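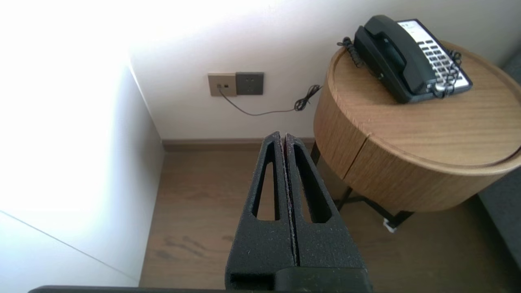
Tiltton – "Night Desk" (album review)

The fourth album from Tiltton has 12 tracks and runs longer than it needs to, but most of it is very good. Leena Manninen sings and plays guitar, Yung-ching Yu is on bass, and Jasmina Shehu has taken over the drums from Hiu-tung Lai, who left after the last tour.

Opener "Livura" was the first single in July and it is still the best thing they have recorded. The guitar stays low until the second chorus and Shehu holds back too, so when the band comes in it hits hard.

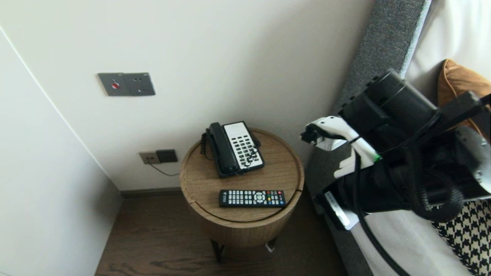 Is it a big change from the last record?
Less than the single suggests. The tempos are slower and there is some piano, but the songs are built the same way.

"Room 16" is a plain country waltz and Manninen sounds at home in it. "3126" is named for the last four digits of an old phone number and has the strongest lyric here. I was less keen on "Lui", which repeats its one riff for nearly seven minutes.

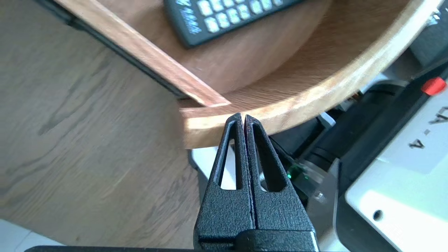

Does the vinyl have anything extra?
The LP adds a demo of "Room 16", recorded in a kitchen with one microphone. I prefer it to the album version.

Lai-ching Wan produced, and the vocals sit well forward. The bass gets muddy on side two, mainly on "Long Way to the Coast", and I heard it on two different sets of speakers.
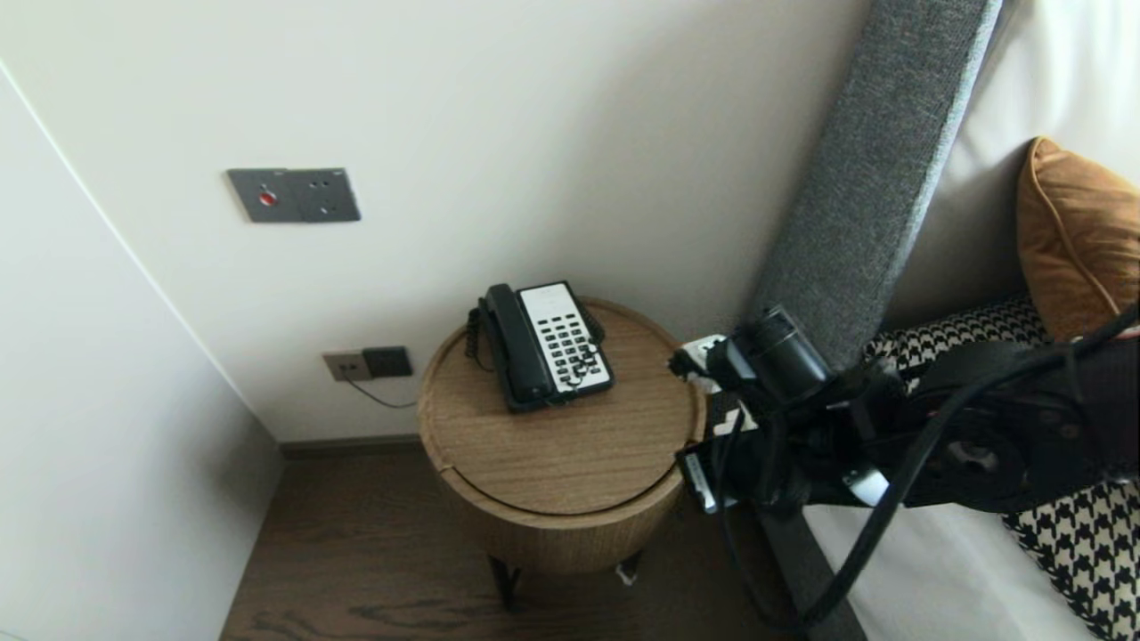

Corded phone on a round bedside table.

Buy it for the first half. The band has 17 dates booked to support it, and I expect the slower songs will work better live.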